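Werier Residents' Forum, minutes of the June meeting, 7.30 pm. Encarnación Bravo in the chair, having failed to find anyone else to sit in it.

## 1. Previous minutes

Agreed, apart from the word "lively", which was changed to "long".

## 2. Street party

The proposal is for long tables on the open paving, with music until ten. Bunting was priced at 241 pounds and declined. The Toledo café will do paella if someone else does the washing up.

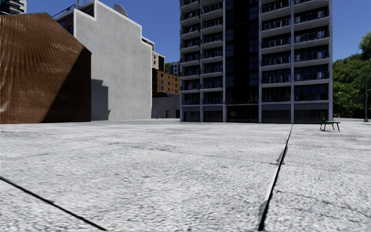 ## 3. Planters

Grolow has quoted 3,919 pounds for planters, soil and a year of watering. The forum has 700. A shorter year was suggested. Encarnación will ask what we could get for 700, and whether it would be alive.

Two members want lavender. One member is against lavender and asked for this to be recorded. 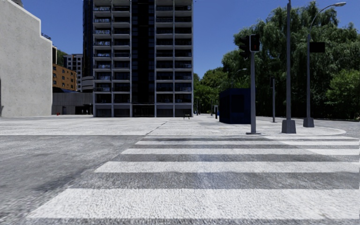 The lavender vote was put off until we know if there will be anything to plant it in.

## 4. Newsletter

Zetine will print 200 copies of the summer issue. The crossword stays, despite the letter. The answer to 14 across last time should have read "marrow". 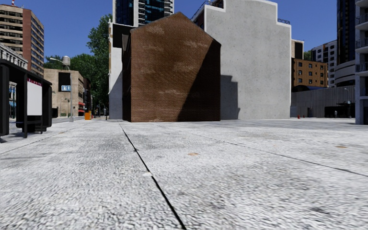 Copy is wanted by the end of the month, and poems should be kept to one page each.

## 5. Any other business

The hall kettle has been returned. Its lid has not.

Meeting closed 9.15 pm.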